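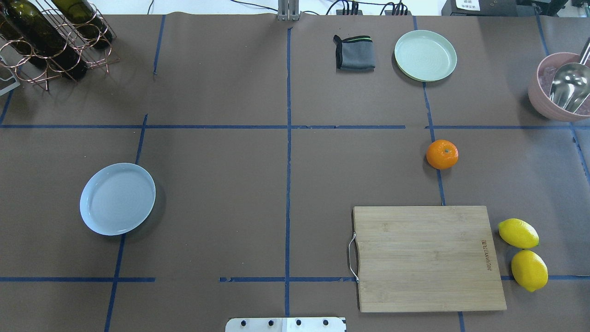 Posted in: Shop Floor & Lab > Rules, Standards, Good Practice
4 min read

Tape grids: house rule or superstition?

wojcik_t
Our written bench procedure at Dreklow is up for its yearly trim, and section 4 is the one everybody wants to take a knife to. Section 4 says every tabletop task gets a taped grid, every object gets a home square, and the homes go on a sheet signed before the arm is powered. I wrote section 4. I was younger and had a lot of tape.

The complaint is that it eats 20 minutes at every changeover and the objects never respect the squares anyway. Plates are bigger than squares. Boards are bigger than squares. Fruit rolls. So before I defend it at the February review, does anyone else still do this, and do you enforce it?

effie_h
We do it and enforce it on alternate Tuesdays, spiritually speaking. The grid is good for one thing: two people on different shifts can put a table back the same way without phoning each other. If you want millimeters, use a fixture. If you want "second row, left of the slanty line," tape is fine.

And please write down what to do when something sits on a line. Ours says "the square containing most of it," which has caused more arguments than the parking.

MMacKinnon
I'll be the unpopular one. Drop it. I audited the bench logs at Sedgwick and went through 938 layout sheets. 242 of them had no signature, and a good many of the rest were signed in the same pen, in the same sitting, by the look of it. A rule that's kept that badly is doing harm. People learn that the sheet is decoration, and then they treat the e-stop check on the same sheet as decoration too.

wojcik_t
That last bit stings because our e-stop check is also on the same sheet.

MMacKinnon
I assumed it was. It always is.

Tiziana R.
Split them, then. Safety checks on one page, layout on another, and a different person signs each. Marion's right about the signatures and wrong about the tape, in my view. You don't throw out the ruler when somebody lies about measuring.
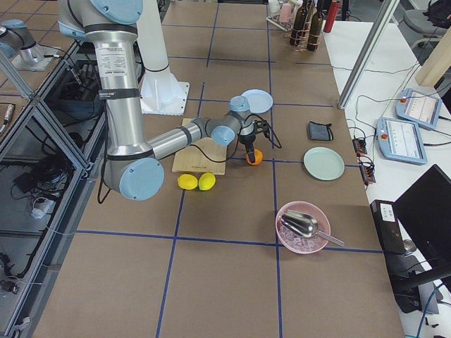
My bigger gripe with most bench procedures is that they stop at the edge of the tabletop. The side desk gets a sentence if it's lucky. Look at the white one next to this table: two pendants, two power strips, and a tangle of cable running between all of it and the work. Each pendant has its red stop button, good, but I'd want the procedure to say which pendant belongs to which arm, where each one lives, and that the path to both stays clear. Section 4 can have its squares. I'd like a section 5 for the desk.

effie_h
Seconding a section 5. We put a colored band on each arm and the same color on its pendant. Cost us one roll of tape, so wojcik_t should feel right at home.

ltosh
Cable question while we're on it. Does anyone write a rule for the gripper cable? The one in Tiziana's picture loops back along the forearm and hangs off past the elbow. I've seen people clip it tight and then wonder why the wrist faults at full reach. I've also seen it left long enough to sweep a table. Our rule is that you run the whole path at low speed with a hand on the stop and watch only the cable. Dull, but it's caught things.

MMacKinnon
Lorna, is that signed for?

ltosh
It is. Different pens and everything.

Tiziana R.
I'd leave some slack and do exactly that slow run. At Pirance they specified the slack by length, and it was wrong for every arm except the one it was measured on.

wojcik_t
OK, draft as it stands 03/11/2019, shout if you hate it:

- Grid stays. Homes are given by square. An object on a line is listed by both squares.
- Layout sheet and safety sheet are separate, with separate signatures.
- New section 5: side desk, pendants matched to arms, clear path to every stop.
- Slow cable run after any change to the gripper or the layout.

It's down to 70 lines, which for us is practically a haiku.

MMacKinnon
I still hate the first one. The rest I'd sign, in my own pen.

effie_h
"Both squares" is going to start a war over things that sit on a corner.

wojcik_t
Four squares, then. I'm not reopening it.

Contact the moderators | © Monudura Boards | Back to top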